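I got to Jilley a little after nine on Saturday, which was early enough to find a parking spot near the gate and late enough that the coffee was already made. The open day at Magnusson only comes around in July, and I had missed it two years running, so this time I wrote it on the kitchen calendar in red and told everyone at home not to plan anything.

We were a group of 73, split up by the color of our stickers, and mine was green. The green group started in the packing hall, where the company keeps samples of nearly every small box and case it has made (the oldest is a cough drop tin with a dented lid, and I could have looked at it all morning). Our guide told us the catalog runs to 1022 items now. I asked whether anybody knew them all by heart, and she laughed and said the people in returns came closest!
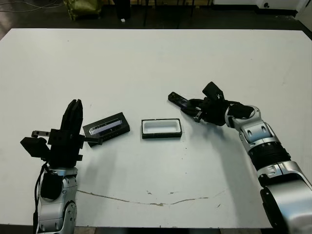 Reynaldo Ambrosio

After the hall we went through to the long room with the worktables, and I liked it there best of all. The white tabletop had its share of scuffs and little dark specks, and a long thin tan line wandering across it that might have been a crack or might have been a stain – I have a kitchen table at home with one just like it, and I wouldn't trade it for a new one. There was a flat black case with a clear, glassy strip lying inside, a bit bluish where it shone, and near it a small open box, black around the rim and bright white inside, with nothing in it. I am a sucker for an empty box. I always start thinking about what I would keep in it, and I had gotten as far as my father's cuff links when the green stickers were called along to the next stop.

That was the Revisico room, named after the old line of stationery cases, where we were each allowed to fold a carton from a flat sheet. Mine took three tries and still leaned to one side. The lady next to me did hers in one go and then very kindly did mine over again.

Lunch was soup and rye bread in the yard, and I ended up sharing a bench with a retired couple who had driven in from Avia and come mostly for the seconds shop. They were right about the shop. Go there before you eat, if you can, as the good pencil boxes were gone by one o'clock and I had to settle for a gray one with a sticky hinge. I've put stamps in it.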